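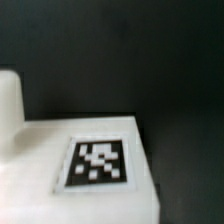

Recessed tags vs. flat labels on white sorting boxes

karnska_fan
Printing open-topped boxes with a square tag on each. Do you recess the tag or glue a flat label on? Mine are 9 cm wide, matte white.

Houda Saber
Recess it. Keep a light border around the black field or the edges get lost. Contrast matters more than size.

tolerance400
Disagree on recessing. Dust collects in the pocket. I ran flat labels on the Olomum boxes for 400 cycles and one corner lifted.

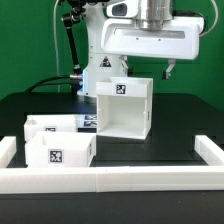

Last edited: Dec 26, 2022

Houda Saber
Three open boxes, black tabletop, white rail along the front. Dark table is the right call with white parts.

lund_k
The rail is worth copying. Mine has a seam in the front bar too, and I'd print it in one piece if the bed allowed.

tolerance400
A seam is fine if both halves are pinned. Still flat labels for me.
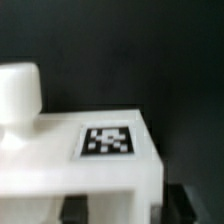
Tag on the top face, pale border, rounded post at the back left.

karnska_fan
Going with a recess, then. Fillet at the base of the post or square?

Houda Saber
Fillet, 3 mm. Square corners cracked on my Kutau set in February.

lund_k
Mine are square and haven't cracked. Depends on the filament.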